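Mar 20, 2021

Finished it! Finished it at ten past one in the morning with cold tea and a cramp in my foot, and I've been useless all day as a result. I'm talking about *The Salt Clerk of Idinham*, which Laine pushed into my hands back in July and which I've been "about to start" ever since. Sorry, Laine. You were right and I owe you a pie.

So, Idinham is a city where everybody pays their debts in memories, and the heroine, Duma, is the girl who writes them all down in the ledger. She's seventeen and rude and a terrible liar (I love her). For the first hundred pages I thought I knew exactly where it was going, with the handsome tax collector and the locked tower and so on, and then I got to page 259 and had to put the book face down on my chest and look at the ceiling for a while. I won't write down what happens in case I ever lend this notebook to anyone, but oh, the sister! THE SISTER!

I do have complaints. The middle drags. There is a whole sea voyage where people eat dried fish and argue about maps, and Vanags, the talking heron, gets maybe three lines in it, when he's the best thing in the book. Also the author can't leave a moon alone. Every night there's a moon and every moon is like something: a coin, a tooth, a peeled egg. I started marking them in pencil and gave up at the egg.
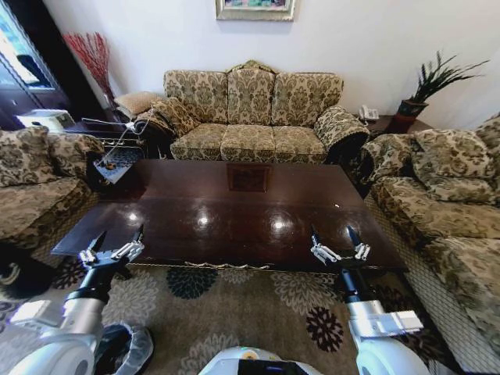
Vol. 2, No. 17

I copied that off the top of the little fanzine Ieva mailed me, so I can ask for the right one when I write back to her. It has a long piece in it on retold fairy tales, and she argues that the stepmother always gets the best sentences. I read it over lunch and kept saying "yes!" with my mouth full. She's pretty hard on the Idinham books, though. She thinks Duma forgives everyone too quickly in the last chapter, and I've been arguing with her in my head all afternoon while doing the dishes. Duma doesn't forgive the clerk master, she just stops writing his name down, and to me that's a lot colder.

Book group is going to be a fight. Jaanus hates anything with a map in the front, and Aigars will have listened to it at double speed and mixed up the two queens again. Zoia hasn't said a word about it so far, which usually means she cried. We're supposed to pick the next one too. I want the sequel, obviously, but it's 400 pages and only out in hardcover, and Jaanus will make his face.

Drorner Books has one used copy for 20 dollars. I called and asked them to hold it till tomorrow, and then felt silly, as if there'd be a line out the door for it. Still, I'm going first thing.

Must find my other glove. And give Laine her book back before I drop it in the bath.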